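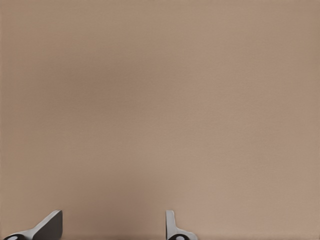 ¿Se puede visitar por dentro un proveedor de correo electrónico? En Plukum, una vez al año y con inscripción previa: el último domingo de agosto abren la sala de servidores en grupos de 16 personas.

Inicio | Crónicas | Correo y redes | Contacto

Me tocó el grupo de las 11, que salió y veinte, detalle tranquilizador en una empresa que presume de entrega inmediata. Nos guiaba Mogens Kragh, danés, con un español impecable y una fe conmovedora en los filtros antispam. Mi confirmación de la visita, por cierto, me había llegado a la carpeta de correo no deseado. Se lo conté. Dijo que eso demostraba que el filtro estaba despierto.

La sala es fría y hace un ruido de secador - hablar allí dentro es un acto de voluntad. Entendí que cada mensaje se guarda por duplicado y que los adjuntos son el enemigo. Una señora preguntó si podían recuperarle una cuenta de la que no recordaba ni la contraseña ni el nombre. Mogens le dio un folleto.

Lo mejor fue el rato con Anum Memon, de soporte, que atiende las contraseñas olvidadas. Según ella, los lunes son todos iguales: gente que la cambió el viernes para estar más segura. También nos enseñó a crear alias, y ya tengo 7, uno de ellos solo para las tiendas que me felicitan el cumpleaños.

Al salir regalan una libreta de papel. La mía ya tiene apuntada la contraseña.

Usamos cookies propias y de terceros para mejorar su experiencia. Aceptar | Configurar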